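How to Ripen Pears at Home

Pears are a funny fruit, because most kinds don't get soft and sweet on the tree the way a peach does. They're picked firm and finish up in your kitchen, so if yours are hard as baseballs when you get them home from the Wonby market, please don't be discouraged - you just need a little patience (and a spot out of the sun).

Start by looking each pear over for bruises or soft places, and eat or cook those first. Set the rest out at room temperature with some space between them. I like an open shelf where I'll walk past it several times a day, since I'm terrible at remembering fruit in a drawer!
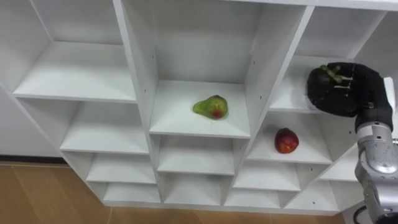 A green pear on its side on a white shelf.

Now, every morning, press very gently with your thumb up near the stem. If it gives a little, the pear is ready. Don't go by the fat part at the bottom, as the middle can turn to mush before the outside feels soft. Color won't help you much either, because plenty of green pears stay green.

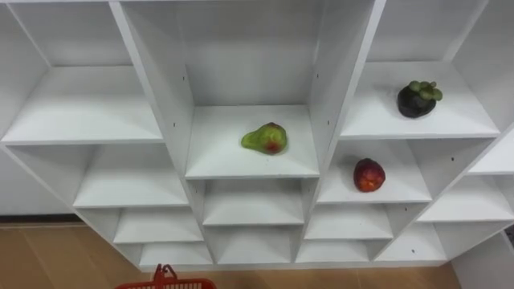 If you're in a hurry, fold them into a paper bag with a ripe banana and check after 2 days. Left in the open, mine usually want closer to 5, and a little longer once the house gets chilly.

Once they're ripe, move them to the refrigerator, where they'll hold for a few days more. 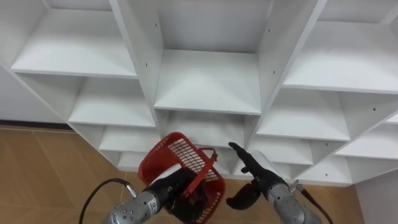

And if a few get away from you, peel them, cut out the cores and simmer them with a splash of water and a pinch of cinnamon until they fall apart. It's lovely on oatmeal, warm or cold.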